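3.2 Fabric selection and laundering

The bedding used in the overnight trials came from two suppliers, Galanis and Florkarska, and was bought in a single order so that dye lot and finish would not vary between households. All sheets were plain weave. Before the first night each set was washed without softener and line dried indoors, following the procedure in Nordin's earlier work on pillowcases. Softener residue is known to change the way a fabric takes up moisture, and we wanted the starting condition to be the same in every bedroom (Figure 3).

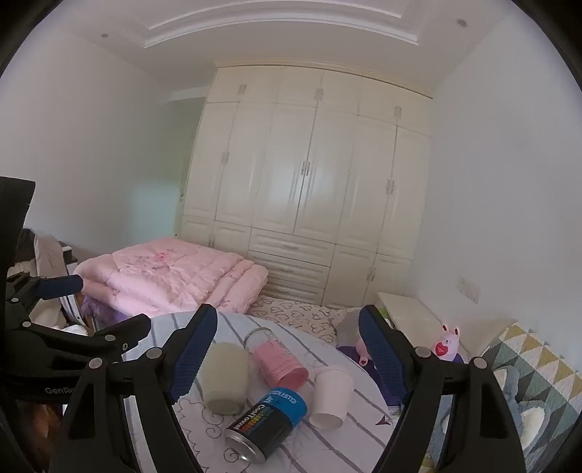
Figure 3. Bed surface with a pale gray sheet, bedroom.

Households were asked to change nothing else about the bed. Duvets, blankets and mattress covers stayed as they were, and their fiber content was recorded from the sewn-in label where one was present. Of the 49 households enrolled, two withdrew before November and were left out of the analysis. Room temperature and relative humidity were logged every 600 seconds with an Inilell sensor placed at mattress height, away from radiators and outside walls.

Moisture regain was measured on strips taken from the foot end of each sheet - the part least affected by direct body contact - and again on strips from the shoulder area. Strips were weighed, oven dried and weighed again on the Baltska balance. Each measurement was repeated 3 times and the median was kept. Lazaridis carried out all weighings from the first round; Nordin repeated a subset without knowing which supplier the strips came from. Differences between the two operators were small compared with the differences between households, and no correction was applied.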